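Trovach Youth Football Program
Progress report to the Onow Fund
Prepared by Brunello Guerra, program coordinator
2 February 2018

1. Period covered

This report covers the first half of the second grant year. It follows the headings in the grant agreement. Spending is reported separately on the fund's own form and is only mentioned here where it affects the work.

2. Player registration

The target for the period was 200 registered players across all age groups. The target was met before the winter break. Registration is now done online through the Obi system, and paper forms are accepted only from families who ask for them. Each record holds the player's age group, previous club, medical notes and two contact numbers.

Moving to Obi exposed a number of duplicate records from the first grant year, mostly players who had changed age group and been entered again. These have been merged. The figures in our last report were drawn up before the merge and should not be compared directly with the present ones. A corrected set for the first year will be sent with the next report.

3. Transfers between clubs

The district rules on youth transfers changed at the start of the season. A player moving between clubs now needs a written release from the old club, signed consent from a parent or guardian, and confirmation from the district office before playing a league match. The old practice of playing on a verbal release has ended.

We handled 16 transfers in the period, incoming and outgoing. Most were closed within the time allowed. The slower ones were held up at the release stage, where the old club had changed secretary and the request went to a dead address. We now send every release request to the club and copy it to the district office on the same day.

No player was fielded without clearance. One under-15 match was played with a short bench while two clearances were pending.

4. Travel to away matches

The travel policy required by the fund was adopted and is in force. Its main points are as follows.

All away travel for under-18 teams is arranged by the program. Families may drive their own children but must tell the team manager by the evening before the match. Coaches do not carry players in private cars unless a second adult is present. The bus company confirms the driver's name and the vehicle in writing for every trip.

The contract with Gito Coaches was renewed on the same terms. Two trips were called off because of snow, and both fixtures have been given new dates by the league. The cancellation charge for the first trip was waived. The charge for the second is in dispute and has not been paid.

5. Equipment and storage

Kit, balls and training goals were moved out of the old changing block during the fall. Until the new store is ready, all items are held off site and issued by team managers against a signed list. The list is checked at the end of each month.

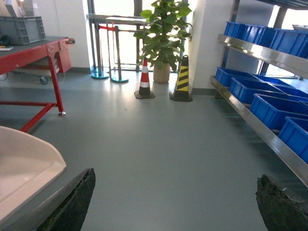

Floor and red workbench, indoor work area.

The equipment budget line has $2,000 unspent. We ask for permission to carry this amount into the second half of the year, where it will go toward replacement goal nets and a second set of portable corner flags. Prices have been obtained from two suppliers and are attached to the financial form.

Losses for the period were low. Several training balls were written off after the seams failed, and one set of bibs was left at an away ground and has not been returned. The first aid bags were inspected and restocked, and each team now has its own bag. The under-13 goals were taken out of use after one of the ground anchors was found to be bent. New anchors have been fitted, and the goals passed a load check before they were used again.

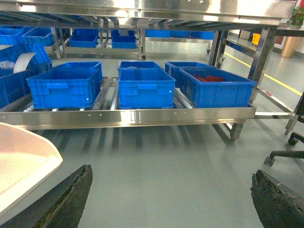

6. Coaching and safeguarding

All head coaches hold a current district license. Three assistant coaches are part way through the entry course and will sit the final assessment in May. Until then they work only under a licensed coach.

Background checks are complete for every adult working with the teams. One renewal fell due during the break, and the coach concerned was stood down from sessions until it came through. The safeguarding contact card has been reprinted with the new phone number and given to all families.

7. Items carried forward

Corrected first-year registration figures.
Decision on the disputed Gito cancellation charge.
Approval to carry over the unspent equipment amount.
Final assessment of the three assistant coaches.
New dates for the league's spring transfer window, which the district office has not yet published.

Questions on this report should be sent to the program office at Trovach, marked for the attention of the coordinator.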